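Print this page | E-mail this page

6 Mar 2021

Hunidley Library Extends Computer Loan Program

Hunidley Public Library will lend refurbished desktop computers to 300 more households beginning in April, Director Bronwyn Ashby announced. Loans run 19 weeks and carry no fee.
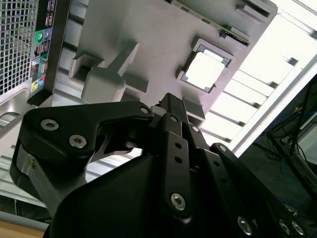
Applicants must hold a current library card. Forms are available at the Khurana Street branch.

"Families asked for longer loans, and we have listened," Ashby said.

Contact: Digby Rutherford, Public Information
© 2021 Hunidley Public Library | Back to top

Comments

Peadar H.: Are printers included?

Manaia P.: Glad to see this extended.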